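The Zonlow Arm Kit: How a Gripper Works

The Zonlow is a robot arm that you build from a kit. It comes with 22 parts and costs $439. Most builders finish it in an afternoon with an adult helping.

At the end of the arm is the gripper. A gripper does the job of a hand, but it has only two fingers. A motor moves the fingers apart to open and together to close. When they are close enough to touch both sides of an object, they squeeze, and the arm can lift.

A small camera sits near the gripper. It sends pictures to a program called Doltis, which runs on a computer. Doltis looks for edges and colors to work out where an object is. Then it tells each motor how far to turn.

The arm reaches 33 centimeters. Set it on a flat table and keep your own fingers away while it moves. Before each pickup, the gripper opens wide over the table and the program checks the view between the fingers.

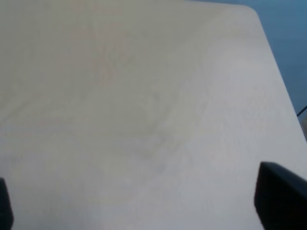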